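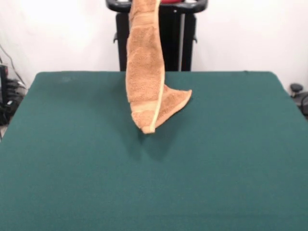 Photo: Marlina Yusof

Sindell laundry to take in towels for local shelters through July

The Donar Street laundry in Sindell will wash and sort donated bath towels for the town's 2 homeless shelters until the end of July, owner Edem Tetteh said this week.

Residents can drop off towels at the front counter during opening hours. The laundry will also accept washcloths and bath mats, but not bedding, pillows or clothing. Towels do not need to be washed first. Items with large holes or paint on them will be turned away.

Tetteh said the shelters have been short of towels since spring, when their supply contract with Manurung Linen ended and was not renewed. Both have been asking guests to share or to go without.

"A towel is a small thing until you need one," Tetteh said. "People give coats and canned food. They don't think of towels, and most homes have a few extra at the back of a closet."

The laundry has set aside two of its large washers for the donations, which will run after 6 p.m. when the store is quiet. Staff will be paid for the extra hours. The town is covering the water bill for the month under a small grant approved in the spring. 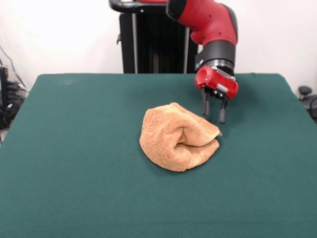
Terry towels are the item the shelters need most.

Dark and mid-colored towels are welcome as well as white ones. The shelters no longer bleach their linens, so color is not a problem, Tetteh said. Full-size bath towels are preferred over hand towels.

Towels that are too worn for the shelters will go to the Kuveteo animal rescue on the county road, where they are used to line kennels. The rescue has asked that loose threads be trimmed before drop-off – long ones can catch on a dog's claws.

The first batch is due to go out in the second week of the month. Deliveries will be made by van in the morning, before the shelters serve breakfast, and again at the end of July if enough towels come in.

Donors who bring in 10 or more towels are asked to bag them and to call the laundry ahead of time so that the counter does not get backed up. There is short-term parking behind the building, reached from the alley next to the hardware store. The front spaces are closed while the sidewalk is being repaired.

Receipts are available on request. Cash gifts should go directly to the shelters and cannot be taken at the laundry counter.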